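Print this article | E-mail this article

This site uses cookies to remember your reading settings. Accept | Manage

3. Collecting the demonstrations

3.1 Workspace and task

All demonstrations were collected on a bench area set up at Trevuvico, with two arms mounted facing each other across a blue foam mat. The mat gives the fingers a little room for error when they come down too low. It also has a seam between tiles, and we kept the task objects to the left of that seam during the stacking trials. The objects are cubes with printed markers on their faces, one red and one green, together with a cross that serves as a place reference and a thin straight strip. The operator moves the left arm. The right arm stays parked at the side in the single-arm part of the data set and is used only in the handover trials described in Section 3.4.

The task is to bring the green-marked cube to the red one and leave it on top. We chose it because people can do it without practice by hand but find it hard at first through a remote arm, and we wanted the recordings to include that early period.
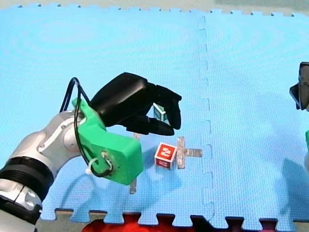
Figure 3. Work area during the stacking task, at three moments.

Each operator did 30 practice attempts before recording began. Practice attempts were stored separately and were not used to train the policy reported in Section 4, although Section 5.2 looks at what happens when they are added. After practice, recording went on until the operator asked to stop or the session ended. In total we kept 200 demonstrations from the two operators, Consuelo Robles and Saturnino Zabala.

3.2 Starting positions

Early in the work we let the operators place the cubes wherever they liked. They tended to put them back in the same spot, and a policy trained on those first recordings failed when the red cube was moved by the width of a finger. We then wrote a short script in Ojala, our recording program, that shows a new starting position on the screen before every attempt. The operator sets out the objects to match and presses a pedal to begin. Small placement errors were left alone. The markers let us recover the true position afterward, so the screen position was never used as a label.
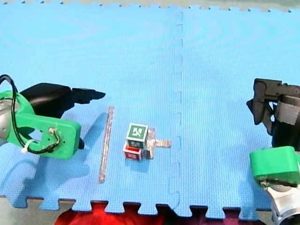

By Urszula Zalewska, Montserrat Olmedo and Purificación Robles
Posted in November

3.3 What counts as a demonstration

An attempt was kept if the green cube ended up resting on the red one with the fingers clear of both. We did not remove attempts in which the operator paused, missed the first grasp or came in from an awkward side, as long as they recovered. Attempts in which a cube left the mat were dropped, as were those in which the operator reached in by hand. Two of the authors reviewed each recording separately, and cases where they disagreed were watched again together. Most of the disagreements were over whether the fingers had fully let go.

Joint angles, finger commands and camera views were saved on a shared clock. No smoothing was applied at this stage. 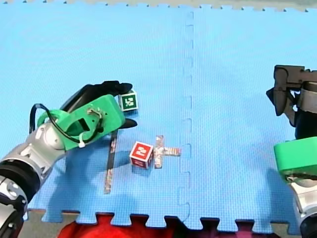

Why keep the attempts with a missed first grasp?

They show the policy how to get back to a usable position after an error. When we left them out, the trained arm would close on empty space and carry on as if it held the cube.

3.4 Handover trials

The handover trials used the same mat and the same cubes, with the starting position moved closer to the seam. One operator drove each arm. The trials were slower to collect and are treated as a separate set throughout the paper.

E-mail this article | Print this article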